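Filed under: Robot learning > Data & demonstrations
6 answers · 1,210 views · 14 shares

Wrist view only, or head view too? Policy trained on hand-held gripper demos

tirniton

Hello all, and sorry in advance for the length. I've been trying to repeat the result in the Kameo write-up, the one where a two-arm policy is trained entirely on demonstrations made by a person holding a pair of grippers, with no arm anywhere near the table. I love the idea, and collecting the data has been a real pleasure compared with teleoperation (my shoulders thank me). I have 1,856 demonstrations so far, all bimanual work around a clear acrylic organizer with compartments. 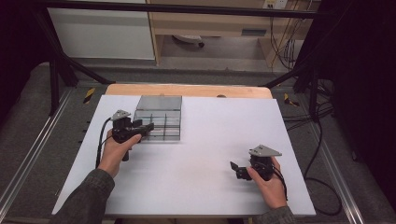 stusari_bench
Drop the head view and train again. We saw the same thing here, the policy learns what sleeves look like and then there are no sleeves on the robot.

tirniton
Thank you, that was quick! I should have finished my post before hitting send, though – I haven't told you the problem yet. With head and wrist views together, validation loss looks lovely, and then on the arms the policy drifts past the organizer and closes on nothing. With wrist views alone it gets to the organizer more often but hesitates, sometimes for several seconds, when it's out in the open part of the board. The write-up says wrist views were enough for them, and I'd so like to believe it. My worry is how little there is to go on once the jaws are wide open over plain white, with clear plastic only just in a corner of the view.

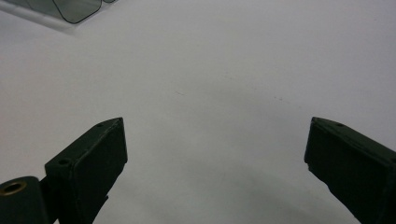
I tried feeding in a longer history, which helped a bit with the hesitation and made everything else slower. So my real question is whether the paper's result depends on having a busier table than mine, or whether I'm missing something in the training.

Mac an tSaoi
Bit of both, I'd guess, and it's a nice problem to have! The wrist-only result holds up well as long as each view has something in it that tells the policy where it is. A matte white surface gives you almost nothing, and clear plastic is about the hardest object you could have picked. Before you touch the network, put a patterned mat down, collect around 300 new demonstrations on it, and train on those by themselves. If the hesitation goes away you have your answer, and it cost you an afternoon or two. I would also keep the head view but mask out the hands and forearms – we did this with a plain gray fill, nothing fancy, and the drifting got a good deal better. Do check that the relative pose between the two grippers is going in as an input, too. I left it out once and lost most of a month to it.

opencrate
have you tried more data

Show 3 more answers
Contact · Terms · Back to top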